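Home > Boards > Small Spaces and Storage > Craft and Hobby Tables

Thread: Trays on a work table – yes or no? (long, sorry)

51 posts in this thread, showing the most liked

rowena_s
Hello all, I have been reading this board for ages and finally have something to ask. We cleared out the back bedroom in June and I now have a table that belongs to me and no one else (my sewing, my seed packets, my soap things, and the odd repair that gets dropped off by my sister). It's a Husberg, the long one with the plank top, and I love it more than I probably should love a table. The trouble is that by the end of any evening it is covered with little bits. Caps, droppers, tube fittings, bobbins, the tiny screws that come out of a lamp and have to go back into the same lamp.

My sister swears by trays. One low tray in the middle, everything small goes in it, done. My husband says a tray is only a smaller table for making a mess on, and I'm sorry to say he has a point, going by the one in our front hall. So before I spend money I would love to hear from people who work at a table most days. Do you use a tray? What size? Do you leave it out or put it away? And does anyone keep something pretty on the table as well, or is that asking for trouble?

Thank you in advance, and I apologize for the length. I type the way I talk.

gerry_b
Welcome! Trays yes, all the way. I use a Pramton, the shallow one, and the low walls are the whole reason it works for me. I had a deep bin before and everything sank to the bottom, and then I'd be fishing around in there with my reading glasses sliding off. With low walls you can see each piece lying there and pick it up with two fingers.

Get one bigger than you think you need. Mine cost a bit more than the small one and I have never been sorry.

– Gerardo

preciousmakes
I'm going to disagree with Gerry, with love. Bigger is how I got in trouble! I had a great big tray and I filled it, and then I piled a second layer on the first, and then there was a mug in it. Now I use a little one and when it is full I have to stop and put things away. It makes me cross every single time and it works.

Also, Rowena, your husband is right about hall trays. A hall tray is a different animal. People walk by and drop things in it. A work tray only gets what you put in it yourself.

gerry_b
Precious, a mug in the tray is a mug problem. I stand by the big one. An empty half is what lets you slide things over and sort them, good ones left, spares right.

preciousmakes
Ha! Fair enough on the mug. But an empty half in my house stays empty for one afternoon at the most.

needle_and_thyme
Could I put in a word for no tray at all? I've worked on a bare table for years (mostly mending, some beading) with a felt mat under whatever I'm doing, and I like it fine. Nothing rolls on felt. A hard tray is slippery, and if you bump the corner everything goes skating down to one end. I bumped mine at Christmas and found beads in the radiator well into spring.

If you do get a tray, please put a bit of something in the bottom. A cut-down placemat is plenty.

rowena_s
Oh, this is wonderful, thank you all. I had no idea people felt so strongly! Needle, do you wash the felt? I do soap on the same table and I'm a little afraid of what would happen to it.

needle_and_thyme
I shake it out the back door and that's the extent of it. With soap I'd probably keep a separate one, or use a silicone baking mat on soap days. Those rinse off under the tap.

dockside_ed
Color matters more than size, if you ask me. I sort plumbing fittings for the rental units, nearly all of them white plastic, and on a white tray I can't find a thing. Get a tray in some loud color. Mine's an awful lime green from the Estrella clearance shelf and I could find an elbow in it with the lights half down.

gerry_b
Ed has it right there. I never thought about it because mine's gray and my stuff is mostly brass.

quietcornerkate
I'm the odd one out again, I suppose, but I can't stand a bright tray. It's my one restful room. I have a wooden tray the same shade as the table and I keep a desk lamp pulled in close, and I find my white bits perfectly well. Rowena, if the room is your happy place, buy the one you like looking at. You'll be looking at it a lot.

preciousmakes
Kate, I think that's lovely and I also think I'd lose every cap I own.

rowena_s
I had to laugh, as I'd already put a pale wooden one in my basket, and my table is pale too. Back to the drawing board. Nobody has touched my plant question yet, though. Is it silly to want a bit of green on a work table?

dockside_ed
Not silly, but a real plant wants water and water wants to go everywhere. I had a fern on my bench and it finished off a good roll of labels.

quietcornerkate
Real plants on a windowsill, fake ones on the table. There, a thing Ed and I can agree on.

moderator_jo
Popping in to say that Honeylyn has been kind enough to let us put her reply at the head of the Craft Tables guide as well. I'm leaving it here in the thread so that people can answer her. Please keep questions about where to buy to the Shopping board. Thanks, everyone. 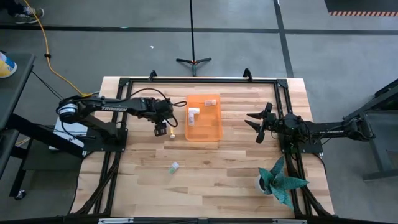 Honeylyn Talavera
Board host, Craft and Hobby Tables
Posted 01/04/2024

Hello Rowena, and welcome from me too. I've been slow to answer, mostly on account of enjoying the argument so much.

I'm with Ed on color. An orange tray on a blond wood top is about as easy on the eyes as I know how to make it, and white pieces stand out well in it – the elbow fitting, the short cylinder next to it, the little bottle on its side up in the far corner. Translucent is nice too, as it feels lighter on the table than a solid color would. Kate may shudder, but I find it cheerful!

On size, I come down nearer to Gerry than to Precious. I like to have half the tray free. The fitting and the cylinder can keep to the left and the right half is there for whatever comes next. If I were doing beads I might say something different, but for caps and bottles and fittings you want room for your fingers.

Now the confession, before one of you gets there first. A tray doesn't do the tidying. There's a small clear vial with a green cap lying on the bare wood below the tray, and a little white cap-like piece standing out on its own as well, with all that empty tray so close by. My rule at the end of a session is that the loose ones go in last, after the big things are off the table. If I start with the small bits I only end up moving them twice.

And yes to the plant, please. Artificial, in a small white round pot, down in the lower right corner where there's some space for it. I like the teal-green leaves with the darker speckles, and the way they spread out like a star. Do mind how far the leaves reach, mind you. A wide plant takes up a good deal more table than its pot does, so measure across the leaves before you decide on the spot. Dust them with a dry paintbrush.

To your last question, I leave the tray out. When I put mine in a drawer I stopped using it within the week.

preciousmakes
Honeylyn, I knew you'd take Gerry's side. I'm going to be brave and try a medium one. What do you do about vials rolling? Mine head straight for the edge.

Honeylyn Talavera
Lay them so they point at you, dear, and then if they roll they roll sideways along the table and you have time to grab them. Or stand them up in an egg cup. I have three egg cups and not one of them has seen an egg.

needle_and_thyme
Felt. I'm only saying.

manalastas_h
The other Honeylyn here, so we don't get mixed up again like we did in the button thread! I'd go against the host on leaving it out. I have a cat and two boys, and a tray left out is a tray on the floor. Mine has a lid, a Graltis one, and it goes up on the shelf every night with everything still inside. In the morning I take the lid off and I'm right where I stopped. So I suppose I want low walls and a lid both, and I know that's greedy.

gerry_b
A lid is a good thought. Does it sit flat with a bottle standing up inside?

manalastas_h
No, the bottles have to lie down. I can live with that, as long as the caps are on tight. Ask me how I know.

rowena_s
Well, I've gone and changed my basket. One medium tray, orange (sorry, Kate), and a silicone mat cut down to fit inside it for Needle's sake. No lid for now, as we only have an elderly dog and he doesn't climb. I told my husband about the mug and he's been insufferable ever since.

I'm still looking for a plant. My sister has offered me one from her bathroom with big floppy leaves, and I'm going over with the tape measure tomorrow.

quietcornerkate
I forgive you for the orange. Tell us how wide the plant is!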